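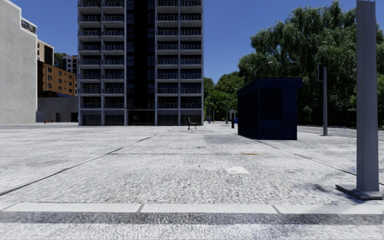 Betreff: Galanis-Kasse druckt falsche Preise auf die Etiketten
Status: gelöst
Standort: Tierschutzladen Bruken

Hallo zusammen,

ich mache das hier mal als Ticket auf, am Telefon bin ich nach 45 Minuten Warteschleife rausgeflogen. Wir haben im Laden die Galanis-Kasse und daran den Etikettendrucker von Allby, und seit dem Update im November macht der mit unseren Preisen, was er will. Eine Strickjacke für 4,50 Euro kommt als 450 Euro aus dem Drucker. Die Kundin hat zum Glück gelacht!

An der Kasse selbst stimmt der Preis, auch im Artikelstamm. Nur auf dem Etikett fehlt das Komma. Bei glatten Beträgen ist es genauso, aus 3,00 wird 300. Neustart von Kasse und Drucker habe ich gemacht, Kabel umgesteckt auch, neue Rolle eingelegt (die alte war eh fast leer).

Nachtrag, 11:20 Uhr
Danke für die schnelle Antwort! Ich habe wie beschrieben unter Einstellungen – Peripherie – Druckvorlage nachgesehen. Da steht »Ukier Standard 2«. Vor dem Update hieß die Vorlage meines Wissens anders, aber fragt mich bitte nicht, wie. Aufgeschrieben hat es hier keiner, und der Zettel an der Kasse ist noch vom Vorgängermodell.

Testdruck mit der Vorlage »Ukier Basis«: Komma ist da, dafür fehlt jetzt die Warengruppe. Die brauchen wir aber, wir zeichnen Bücher, Geschirr und Kleidung getrennt aus und rechnen abends auch so ab. Außerdem sitzt der Text zu weit links und das »B« von »Bücher« wäre sowieso halb weg.

Nachtrag, 13:05 Uhr
So, das mit dem Dezimalzeichen habe ich gefunden. In der Vorlage stand beim Preisfeld ein Punkt, in der Kasse ist ein Komma eingestellt. Ich habe in der Vorlage auf Komma umgestellt, gespeichert, gedruckt – wieder 450. Dann habe ich gesehen, dass oben ganz klein »schreibgeschützt« steht. Eine Fehlermeldung kam beim Speichern nicht, es hat sogar freundlich gepiept. Könnt ihr das bitte an die Entwickler weitergeben? Da sucht man sich ja dumm und dämlich.

Nachtrag, 14:40 Uhr
Jetzt läuft es! Falls noch ein anderer Laden daran hängt, so bin ich vorgegangen:

Vorlage »Ukier Standard 2« kopieren und die Kopie umbenennen, unsere heißt jetzt »Bruken«.
In der Kopie beim Preisfeld das Dezimalzeichen auf Komma stellen und speichern.
Die Kopie unter Peripherie als Standard setzen.
Kasse einmal ganz abmelden, nur den Drucker auszuschalten hat bei mir nicht gereicht.

Probedruck mit Strickjacke, Teekanne und einem Krimi war in Ordnung, Warengruppe inklusive. Leider hängen hinten noch 69 Teile mit den falschen Etiketten, die zeichne ich heute Nachmittag neu aus.

Eine Frage habe ich noch: Bleibt meine kopierte Vorlage beim nächsten Update erhalten oder muss ich sie vorher irgendwo sichern? Das Ticket könnt ihr ansonsten gern schließen.

Viele Grüße aus dem Laden in Bruken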